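Plisgate: About Us

We fold things. We also wash them, dry them, hang them up, pair them off and put them back in the cupboards they came out of, but folding is what people ring up about, and folding is what we get asked about at weddings when somebody makes the mistake of asking what we do.

Plisgate is a household laundry and linen firm based in Furnville, above what used to be a carpet showroom and is now mainly a stairwell. We come to your home, or your guest house, or the flat you let out at weekends and would prefer not to think about on Mondays, and we deal with the fabric. All of it. The sheets, the shirts, the tea towels with the maps of places on them, the fitted sheet that has been rolled into a ball at the back of the airing cupboard since the day you bought it.

How it began

Rawan Sayegh started the firm with one van, one ironing board and a loan from her aunt, who still gets her pillowcases done for nothing and still sends some of them back. Rawan had spent years in hotel housekeeping and had come to the view that most people were never taught to fold anything. They were taught long division. They were taught the parts of a flower. Then they were handed a king-size duvet cover and left to it.

Her first customer was a dentist on Tahiri Road with four children and a spare room that had become a kind of geological deposit. It took two visits to find the bed. She is still a customer, the spare room now has guests in it, and one of the four children has worked for us in the summer (briefly, and with a great deal of sighing).

Hussam Twal joined soon after, having answered an advertisement for a driver. He was told the job involved some light folding. He has been bringing this up ever since. He now runs all our home visits and is, by some distance, the fussiest person in the building about sleeves.

What we do

Home visits are most of the week. Two of us arrive, you show us where things live, and we work through the clean washing until there isn't any lying about. We don't judge. We have seen a bath used as a wardrobe. We have seen a very good wardrobe used to store a canoe paddle and one sock.

Let properties come next: strip, wash, remake, restock. Samer Issa looks after these, and if you have stayed in a holiday flat near the river and thought the corners of the bed were oddly sharp, you have met his work. He would like you to leave the towels in the bath and not on the radiator, please.

Then there is the cupboard service, where we empty a linen cupboard, sort it, fold it again and put back only what you want back. The rest goes to Trastach, the textile bank on the industrial estate, who take anything clean and turn the hopeless bits into rags. A customer once gave us 27 single pillowcases, none of which matched any other, and could not account for a single one. Trastach were delighted.

Finally, classes. We will come to that.

How we fold

On the bed, where there is one. This is the nearest thing we have to a house rule and it causes more debate than you would expect. Kitchen tables are too narrow and generally have jam on them somewhere. Ironing boards are for ironing. The floor is for people under twenty. A mattress with a plain sheet pulled over it gives you a big, soft, clean surface at a sensible height, and a knitted top laid along the near edge of it can be taken by both ends and straightened before anybody starts being clever with it.

That straightening is the part most people skip. Knitwear comes off the airer with a twist in it, and if you fold a twist you get a smaller twist. So we take an end in each hand, draw it out lengthways, let the loose part hang, and put it down again flat. Firmly, but a jumper is not a tow rope. Pull too hard and you will have made a dress. 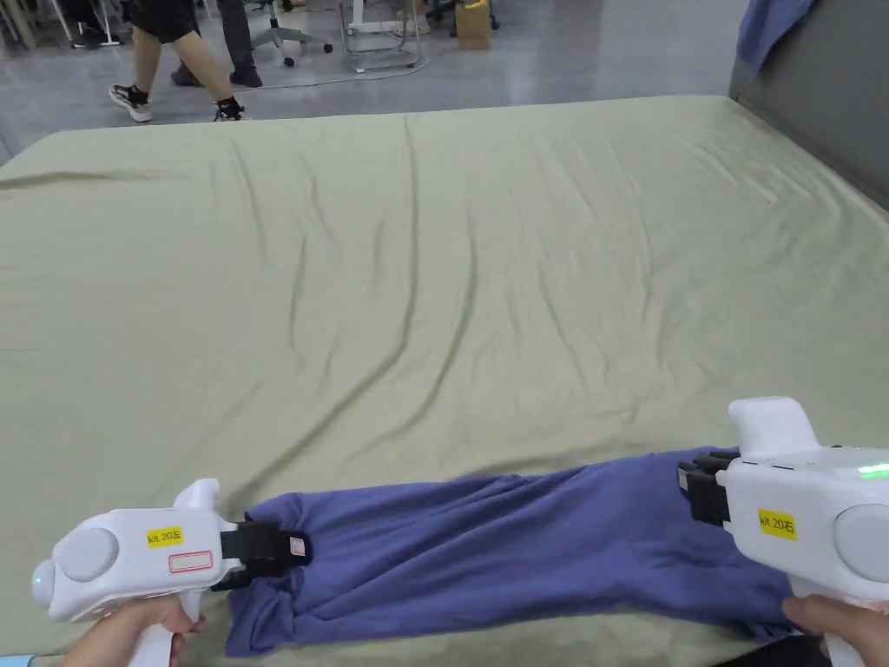 Our people

Rawan Sayegh, founder. Does the quotes, the rota and the difficult phone calls. Owns a steam iron she won't lend. Her own ironing basket at home is, by her own account, a disgrace, and she asks that visitors use the front room.

Hussam Twal, home visits. See above regarding sleeves. Holds that a shirt should be folded with the cuffs going inwards and has fallen out with a cousin over it. Makes the tea, but only his way, so most of us have learned to like it.

Samer Issa, let properties. Can put a fitted sheet on a bed alone, quickly and without swearing, a skill that brought him his only standing ovation (from a hen party, who had checked in early). Plays five-a-side badly.

Mercedes Espinoza, classes and repairs. Trained as a dressmaker and sews on the buttons that the rest of us find in our pockets. She has a jar of them. If you have lost a button in the Furnville area in recent years it is worth asking.

Jad Haddad, accounts and van. An unusual pairing of duties, but he came to do the books, noticed what we were spending on tyres, and took the keys off Hussam. Jad folds his own clothes into thirds, then files them upright like paperwork. We have asked him to stop showing customers the photographs.

The classes

We started teaching by accident. A customer asked whether we could show her son how to do it before he left for university, and then she asked whether his friends could come along, and then we had a room full of eighteen-year-olds holding T-shirts at arm's length as though they might go off.

The class now runs most months, with a longer one in October for anybody who has recently moved out, been moved out, or had somebody move out and take the competent half of the household with them. It lasts 3 hours with a break. You bring a bag of your own clean washing, and you take it home folded, which several people have told us is the entire reason they came. Fair enough.

Mercedes begins with towels because towels are forgiving. Then T-shirts, then long sleeves, then knitwear. The fitted sheet is kept until after the biscuits. There is a trick to it, it involves putting your hands in the corners and turning one over the other, and it can't be explained in writing. We tried. The leaflet ran to four pages and Hussam, reading from it aloud, ended up inside the sheet.

Places cost the same for everybody and you may bring a partner for nothing, on the grounds that one of you will otherwise go home and be unbearable.

A few opinions, since you have read this far

Fold jumpers and don't hang them. A heavy jumper on a hanger grows shoulders of its own.

Fabric softener on towels is a mistake. They come out feeling lovely and then push the water around you like a squeegee.

You don't have to iron sheets. We will do it if you ask, and they do look nice, and you will lie on them for one night and they will look like everyone else's.

Socks can be folded or rolled. We used to have a policy. It was withdrawn on June 9, 2021, after a meeting that overran, and staff are now free to follow their consciences.

Underwear doesn't need folding at all. Rawan disagrees with this paragraph and has asked for that to be recorded.

How big we are

Small. There are the five of us named here, plus a few people who come in when the holiday lets are full. On a busy week in summer we get through up to 300 sheets, which sounds like a lot until you have seen them all in one van, and then it sounds like far too many. We have been asked whether we mean to expand. A man in a very smart coat once came up the stairs and talked to us for an hour about having 1,000 customers by Christmas. We gave him tea. He had a crease down the back of that coat you could have posted a letter in, and Hussam heard nothing he said.

We would like a second van. We would also like the landlord to do something about the stairs.

What we don't do

Curtains over a certain height (Samer's knees). Wedding dresses (everybody's nerves). Anything still on a person. Leather, suede, and the sort of rug that has a name. We don't do dry cleaning either, though we will carry it to the cleaner's for you and carry it back, and we will be as surprised as you are by the bill.

Getting in touch

Ring during the day and you will probably get Rawan. Ring early and you will get Jad, who will take your number down very carefully and give it to Rawan. Messages left at weekends are picked up on the first working morning, once the let properties are out of the way.

If it is your first visit, tell us how many bedrooms you have, whether there is parking, and whether there is a cat. We like cats. They like clean linen, and it helps to know which door to shut.

You needn't tidy up before we come. People do, and then they can't find anything, and neither can we.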